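Stasetti to Bring Robotic Towel Folding to Mornbridge Laundry, With Folding Staff as Trainers

MORNBRIDGE - Stasetti, the contract laundry that serves hotels, gyms and care homes from its plant in Mornbridge, will begin moving part of its towel folding to robotic work cells this April. The company said today that no folding jobs will be cut as a result, and that 16 members of the present folding crew have already moved into new or changed roles connected with the project.

The cells are being built with Lyimo, an automation firm that has worked with the plant since last summer. Two cells will go in first, at the far end of the finishing room, next to the small-piece line. They will handle bath towels, hand towels and cleaning cloths. Sheets and table linen already go through the plant's ironers and are not part of the change.

Folding by machine is common in large laundries, but the usual equipment is made for flat terry towels of a standard size. Stasetti's customers send a mixed load. Thick microfiber, shaggy bath pieces and anything with a bound hem tend to jam a conventional folder or come out crooked, so those items have been done by hand at long tables. On a busy shift that can take up most of the crew.

"The hand tables are where people get sore," said Tumaini Nzioka, finishing room manager at Stasetti. "You reach, you pull, you square the corner, you press it down, and then you do it again until lunch. We have rotated people every 30 minutes for years and it helps, but it does not fix the problem. I would like somebody who has been here a long time to be able to stay here."

Much of the preparation has been done by the folding crew. Instead of writing out instructions for the robots line by line, Lyimo records folders doing the job with hand-held grippers that have the same two-finger shape as the ones on the cells. The camera on the gripper sees what the fingers see, and the recordings are used to teach the robots how to take hold of an edge, bring it over and line it up with the layer underneath.
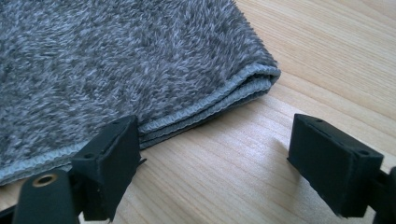

Recording sessions run for 2 hours at most and take place on paid time. Folders who take part are paid at the trainer rate, which is higher than the floor rate, and they keep that rate for the full shift in which a session falls. Taking part is by choice. Anyone who would prefer to stay on the tables or move to another section can do so, and several have.

The sessions have changed some of what the engineers planned. Early versions of the task had the gripper take a towel by its corner. Folders pointed out that on deep-pile fabric the corner is the hardest place to get a clean hold, and that they usually work from the hem a little way in, where the binding gives the fingers something firm. The task was changed to match. The order of folds was changed too, after the crew explained that a thick towel needs to be pressed after the first fold or the later ones will slide.

"Our first plan was drawn up by people who do not fold for a living," Nzioka said. "The crew looked at it and told them where it would go wrong. It went wrong in those places. After that the engineers started coming to the shift meeting."

Stasetti has recorded some 300 sessions so far. Recording will go on after the cells start up, as new items come in from customers and as the robots meet folds they do not handle well.

What changes on the floor

When the cells are running, each will have an operator drawn from the present folding crew. The operator loads the feed table, watches the finished stacks and steps in when a piece is picked up badly or folded out of square. Rejected pieces go to a hand table beside the cell. The operator can stop the cell at any time without asking a supervisor, and a stop will not count against a person or a shift.

The cells will be slower than an experienced folder, at least in the first months. Stasetti does not plan to raise its daily targets when they start, and the hand tables will stay open on both shifts. The company expects the first benefit to be fewer hours per person at the tables and less overtime in the summer season, when hotel work is heaviest.

Training for operators is given in the plant during working hours. It covers starting and stopping the cell, clearing a dropped piece, checking the gripper fingers for wear and noting faults in the shift log. No technical background is needed. The written guide is one folded sheet, in each of the languages spoken on the floor, and was tested with the night shift before it was printed.

Recordings show hands and fabric at close range. Under the agreement between Stasetti and its staff, they may be used only to train and check the folding cells. They may not be used to measure the speed of any worker, and they are stored without names. Staff may ask for a session they took part in to be deleted.

Some questions are still open. The crew has asked whether operators will be moved to a higher pay grade permanently, and talks on that point are due to finish before the cells go live. Noise is also being looked at. The finishing room is already loud, and the air supply for the cells may have to be housed outside the building.

If the first two cells work as planned, Stasetti will decide later in the year whether to add more at Mornbridge and whether to start similar work at its smaller plant in Gododbridge. Staff there have been invited to visit and to try a recording session for themselves. Nzioka said the Gododbridge crew should see the job before anyone makes a decision about it.

"They handle a lot more gym towels than we do, and they fold them a different way," Nzioka said. "I would not want our way sent over there as the rule - they should get to show how they do it."

About Stasetti

Stasetti washes, finishes and delivers linen and towels for business customers from plants in Mornbridge and Gododbridge. Customers with questions about service during the changeover should speak to their usual route contact. Delivery times will stay the same.

Related news

Summer delivery schedule for hotel customers
Mornbridge plant replaces two tunnel washers
Open positions: finishing room, evening shift
How to sort microfiber before pickup
Gododbridge plant extends loading dock hours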